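Getside Reading Evening: Poems Made with Code

In July we open the upstairs room at Getside again for an evening of electronic literature. Our guest is Theerawat Sitthichai, who will read from Khunthong, his long poem written together with a small program. The program has a vocabulary of 3,451 words and joins them by rules which he changed many times during the writing. The printed version keeps 36 of the pages it made. He chose them by reading everything aloud at home, and he says that many good lines were lost in this way.

The reading begins at 7 pm and the doors open half an hour before. Entrance is free, but please write to us if you want to keep a seat.

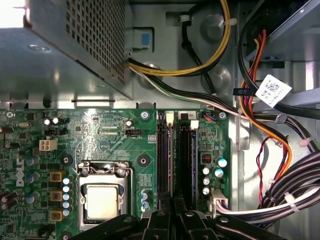 After the break Tarek Mahasneh will show Cisholm, a story for the screen in 19 short parts. The reader decides the order, and some parts change their ending when you come to them a second time. Tarek wrote the text first in Arabic and then in English – the two versions are not the same, and he would like to speak about this with the audience.

Both authors will stay for questions. Copies of Khunthong can be bought at the door, together with the new booklet from Zornlow, the small press which printed it. If you have made a text with code yourself, even a very short one, you are welcome to bring it and read for five minutes at the end. Please tell us the title before the evening starts.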